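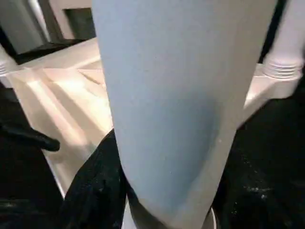
淡蓝色指片近景，后面是白色塑料小台，两侧是黑布。

七月，上午。Edet夹指套件试用记录，续前页。

昨天只做了安装和零点，今天开始上布料和小件家具。套件是Watemmont寄来的试用件，试用期到本月底，到期要么付款要么原样寄回。报价将近3000，含指片、转接座、腕部相机支架和一份Prosine的授权，不含相机本体。Florian要的是一页纸的结论，买或者不买，我这边先把过程记下来，结论最后再说。

安装
转接座的螺孔位和我们现有的法兰对得上，不用另加垫板。手册里的拧紧顺序写的是对角，图上画的却是顺时针，按文字做的。拧完用手扳指根，没有可察觉的间隙。换一次指片要拆两颗螺钉，其中靠内侧那颗被连杆挡住，必须先把夹爪张到最大才伸得进扳手。断电以后夹爪自锁，张不开，所以换指片必须带电，这和我们自己的操作规程冲突。已发邮件问Watemmont有没有手动释放的办法，中午前没有回复。
在得到答复之前，换指片一律按以下做：先张到最大，切到维护模式，按下使能锁定，挂牌，再动扳手。Niamh看过，同意临时这么执行，但不写进正式规程。
腕部支架是注塑件，角度靠一圈齿定位，一格一格地转。齿距偏大，想要的视角正好落在两格中间，最后选了偏近的一格。代价是指片在画面里占得很多，指尖附近的接触点基本看不到，只能从指片两侧看布料有没有动。手册建议的默认格更糟，画面里指根占满，台面几乎没有。

零点与张开量
按Prosine的向导走了一遍，向导要求在空载下开合到底，读两端电流。闭合端读数稳定，张开端每次略有出入，重复几次后软件自己取了均值，没有提示离散程度。我希望它至少把离散值写进日志，现在日志里只有一行“完成”。
指片装上后软件里要选型号，下拉列表里的名称和包装袋上的编号不一致。问过Jurkance那边的技术支持（Watemmont的售后转包给了他们），答复是列表按旧编号排，后面会改。对照表是他们口头念给我的，我抄在了本子封底内侧，用之前请先对一遍，别凭印象选。选错型号不会报错，只会让闭合位置偏，夹薄布时会空夹。

布料试验
台上铺黑布，另有白布和白色的小件家具。黑布表面起绒，粘灰粘线头，每轮之间不清理，按现场的状态来。照明以侧光为主，没有补光，窗帘没有动过。
试验动作只有三种：从平铺处捏起、从折边处捏起、在硬物边沿处把布拨开。每种动作都从同一组预设姿态出发，靠近段用位置控制，最后一小段切到力控。力控的阈值先用手册值，再用我们自己的值。
手册值偏大。在软布上没有关系，到硬台面上指尖会先把布压死，再往里收时布跟着指片一起打滑，捏不出褶。把阈值往下调以后好一些，但又出现另一种情况：力控在布面绒毛上就判定接触，指尖停得过高，收拢时只刮到表层。两头之间的可用窗口比我们现在用的那副旧指窄。旧指指面软，自己能让一点，Edet的指片偏硬，让不开。
Watemmont的资料把这种指片归在“通用、含织物”一栏。就今天看到的，通用可以算，织物要打折扣。 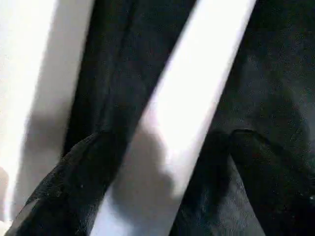
在白色条带和黑布相邻的位置，接近方向比力更要紧。沿着白边的长向进，两指分在两侧，收拢时对中还可以；横着进，先碰到的那一指会把布往前推，布堆在指前，后一指再收就偏了。预设姿态里默认是横着进，我在姿态表里改了，原表另存，文件名后面加了“原”字。
另外，浅色条在强光下过曝，Prosine的边缘检测在这一段会丢线，丢线以后它不停机，沿用上一帧的结果继续走。这一点我不喜欢。丢线应当降速或者停，至少给个标志位。翻了接口文档，有一个“置信度”的字段，但没有写取值范围，也没写丢线时等于多少。试着打印出来，丢线时它保持上一帧的值不变，等于没有用。
黑色一侧的问题相反，暗部压得很死，布和布之间的折痕只有靠微弱的明暗差才分得出来。把曝光锁在暗部，折痕出来了，白边就全没了。锁在亮部，黑布成一整块。自动曝光则在指片进入画面时来回跳，因为指片占的面积太大，测光跟着它走。软件里测光区域可以设，但只能设矩形，而指片是斜着收窄的，矩形怎么放都会带到一点。
临时办法：矩形放在画面上半部偏一侧，避开指片最宽处，曝光半自动，跳变明显减轻。这个设置断电不保存，每次开机要重输，已写成脚本，放在共享目录Edet文件夹下。跑脚本之前要先等相机初始化完，早了会被默认值覆盖，没有任何提示。

指面磨损
供应商给的指面寿命是2000次开合，条件写的是“标准负载”，没有定义标准负载。我们这次安排的是每种设置200次，远到不了那个数，所以寿命这一项今天没有资格下判断，只看早期变化。
上午结束时用手电斜照看指面，接触区光泽和周围略有差别，用指甲刮没有台阶。棉签蘸酒精擦过，擦下来的是黑色绒毛，没有看到指片本身的碎屑。指尖边缘有一处手感发毛，可能出厂就有，安装时没有查，这是我的疏忽。下一副装之前先摸一遍边缘，记下来，不然后面说不清。
静电也要提一句。指片表面容易吸绒，黑布上的线头会跟着走，积多了以后在白布上留下印子。对我们来说只是难看，对Niamh那边要交样的活就不行。她的意见是中间加一道擦拭，由人来做，每换一次布做一次。我同意，不过这样一来节拍要重算，原来报给Florian的那个节拍不含擦拭。

力控与布料交界
下午换了接近段的速度。手册推荐值在白布上没有问题，到两种布的交界处会有一下轻微的弹跳，听得到，曲线上也有一个尖。查了一下时间对应，弹跳发生在位置控制切力控的瞬间，和布料本身关系不大，是切换前没有把速度降下来。Prosine里有“软切换”选项，默认关闭。打开以后尖峰变矮，但整个动作拖长，Florian肯定会问。
交界处的另一个难点是高度。白布起皱以后褶峰和黑布之间有落差，力控先碰到褶峰就停，指尖其实还没有到黑布。我试过在碰到以后再追一小段位移，能压到底，但褶也被压平了，后面就没有东西可捏。改成先从侧面贴着褶走，再往下，情况好转。这个动作没有现成模板，是用路点拼出来的，路点名以“侧贴”开头，谁要改请另存。
失败的几种情况按出现先后记在纸质表上，没有录入。分类我只分了空夹、带布、打滑、误停，再细没有意义，判读的人不同结果就不同。Niamh和我各判了一遍前面的一段，误停和空夹之间有分歧，后来约定：指尖没有进到布里的算误停，进去了没带起来的算空夹。旧记录按这个口径重看，由我来做。
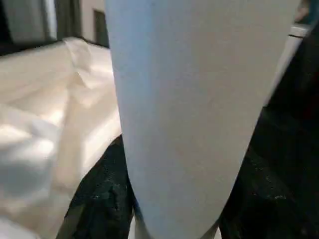 软件与服务
Prosine的授权绑在控制器序列号上，换控制器要重新申请，答复周期手册写“工作日内”，没说几个。我们今年有换控制器的计划，这一条得在付款前谈清楚，最好写进订单。
日志默认存本机，可以关掉上传。第一次启动时上传是开着的，向导里那一步很容易点过去，已关闭，并在交换机上确认没有外发。给后来装机的人：向导的倒数第二页，取消勾选，再点下一步。
技术支持方面，Jurkance接电话的人懂夹爪，不太懂视觉。问测光区域的时候转了两次，最后得到的回答和文档一样。换指片要带电的问题下午有了回复，说侧盖里面有一个手动释放孔，用内六角转，手册下一版会加图。照着找到了，转动时阻力偏大，要慢，转过头会让零点丢失，需要重新走一遍向导。也就是说能断电换，代价是每次多一次零点。两种做法的时间我还没有对比，先按断电的做，维护模式那一套作废。

备件
一套里有8片指片，混装，单独补货的最小包装比我们需要的多。Watemmont愿不愿意拆包装卖，Niamh去问。转接座和支架没有列在备件目录里，支架是注塑件，齿圈那里看着不厚，反复调角度多半先坏在那儿。问过能不能给三维文件让我们自己打，对方说可以给支架，转接座不给。支架文件收到以后先别急着打，孔位要核对，昨天量过的实物尺寸在前一页。

与旧指的比较
硬件上的优点：重复装夹一致，换完之后指尖位置变化小，这比旧指强很多，旧指每次换都要重新对。指片收窄的形状便于伸进小件家具腿边和台面下沿，旧指在同样的位置会碰腿。
不如旧指的地方：在起绒黑布上的可用力窗口窄；指片遮挡腕部视野；清洁频次高。
持平的：开合速度，噪声，线缆走向。
以上只对我们台上这几种布成立。厚布、弹力布没有试，手上也没有合适的料。Florian提到过有湿布的活，湿布必须单独评，夹爪的防护等级在资料里写了两处，两处不一致，已要求对方书面确认。

倾向
硬件可以留，条件是力控阈值和切换方式由我们自己定，不用手册值。Prosine那一份我倾向不要，问Watemmont能否从报价里拆出去。视觉丢线不停机这一条不改，我不会在有人旁站的情况下用它跑。拆出去以后的价格如果降得不多，就按原报价谈延长试用。
Florian在页边批：先别提不要软件，等拆价回来再说。照办。

未完
侧贴动作在另一侧还没有做，只做了靠窗一侧，光线方向会影响边缘检测，不能直接照搬。
软切换打开和关闭各跑一轮，曲线叠在一起给Florian看。
测光脚本加一个等待，等相机回报就绪再写参数。
指片边缘手检，新旧各一副，结果写在封底对照表的旁边。
黑布换新之前先留一块，装袋写上使用时段，和擦下来的绒毛放一起。
下班前夹爪张开停放，手动释放孔的侧盖没有装回，螺钉在台边的磁碟里，明早谁先到谁装上，装完走一遍零点再通电跑动作。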